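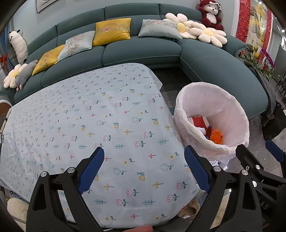 # Call for participants: How do you read your official letters?

Lernberg, January 2021

We are looking for 34 adults who live in Lernberg or Ferncombe and who receive official letters in a language that they did not learn as a child. The study is about these letters: from the tax office, the school, the landlord, the water company, the health insurance. We would like to learn what people do with them from the day the envelope arrives until the day the matter is finished.

I should say at the start that this is not a test of your English. There are no right answers in it. If you put a letter in a drawer for three months and then asked your neighbor, we would like to hear about the drawer and about the neighbor.

## Why we do this study

I came to this country as an adult myself, and my first letter from the electricity company had two pages. I understood every word of the first page. The important sentence was on the second page, under the table, and it said that I must answer within 14 days or pay a fee. I paid the fee. Since then I keep a folder of such letters, mine and those that friends gave me, and from this folder the project started.

Offices in our region have spent much effort to make their letters shorter. Less work was done on the question of what happens in the kitchen of the person who opens them. Who reads it first? Is it the mother, or the daughter of twelve who knows the language best? Does the person use a phone to translate, and does she trust the result? At which line does a person stop reading? We hope to answer a part of these questions and to give the answers to the offices in a form they can use.

## Who can take part

You can take part if:

- you are 18 years or older
- you live in Lernberg or Ferncombe, or in one of the villages on the bus line between them
- your first language is not English
- you open at least some of the mail in your household yourself
- you can speak with us for one hour in English, Persian, Turkish, Polish or Spanish

It does not matter how long you have lived here. We would be glad to have some people who came last year and some who came thirty years ago. You do not need a school certificate, and we will not ask about your residence status. Please do not tell us about it in your first message either, as we do not want to keep this information.

Two people from the same household may both apply. In this case we will speak with each of you separately, because husbands and wives often remember the same letter in a different way.

Unfortunately we cannot accept people who work as interpreters or translators, or who write letters to the public as a part of their job. If you are one of them and the subject interests you, please write to me anyway. We will need readers for the final report.

## What you will do

The study has three parts.

**1. The first conversation (one hour, by telephone or video).** We will ask about your household, your languages, and the last official letter that you remember. You can have a family member near you if you prefer.

**2. The letter diary (eight weeks, at home).** We will send you a small notebook and a pen by mail. Each time an official letter arrives, you write a few lines: who sent it, when you opened it, who read it, what you did next. You may write in any language and you may make spelling mistakes. If you do not like to write, you can record a voice message instead. Please do not send us the letters themselves. Weeks in which nothing arrives are also useful, and for these weeks you only write "nothing."

**3. The reading session (two hours, in June).** You will read four letters that we have written for the study, and talk aloud about what you think while you read. The letters look like real ones, but the names and the amounts in them are not real. If the health rules allow it, the session will be in Room 131 of the Ebrahimi Building in Lernberg. The room has windows that open, a ramp at the side entrance and an elevator. If the rules do not allow it, we will mail the letters to you in a closed envelope and do the session by video.

We will record the sound of the first conversation and of the reading session. In the video sessions, only the sound is kept.

## Payment

Each participant receives 240 dollars for the full study. It is paid in three steps:

| Part | Amount | When |
|---|---|---|
| First conversation | 40 dollars | within one week |
| Letter diary | 120 dollars | when the notebook comes back to us |
| Reading session | 80 dollars | on the same day, or by transfer |

You can stop at any time and you keep the money for the parts that you have finished. If you stop in the middle of the diary, we pay for the weeks that you completed, 15 dollars per week. Bus tickets are paid in addition, please keep them. We can also pay for child care during the reading session, up to three hours, if you tell us before.

## Your information

Your name and address are kept in a locked cabinet, apart from the notebooks and recordings. In our reports every participant has a number. When we quote a sentence from a diary, we change details such as the street, the employer or the sum of money. The sound recordings will be deleted after they are typed, and the notebooks can be returned to you if you wish to have them.

We do not give any information to the offices that send the letters. We also cannot help with an open case. For this, the advice desk at the Garketti Center in Ferncombe is a good place. They give free appointments by telephone and they speak several languages.

## How to apply

Please send a short message with the following:

- your first name
- your telephone number and the best time to call
- the languages you speak at home
- whether you live in Lernberg, in Ferncombe or in between

You can leave the message in the mailbox of the Garketti Center in an envelope marked "Letter Study," or bring it to the front desk of the Ebrahimi Building. The desk also has printed copies of this call in all five languages. A friend or a child may write the message for you, but when we call we would like to speak with you personally.

We will call everybody who applies, including those for whom there is no place. If more people apply than we can take, we will choose so that different ages and languages are present. The order of arrival does not play a role, so there is no need to hurry.

The results will be printed as a booklet of plain language, not longer than 2000 words, and every participant will receive a copy by mail. It will come in a white envelope with a real stamp, and you may open it whenever you want.

Gholamreza Kazemi
Letter Study, Ebrahimi Building, Lernberg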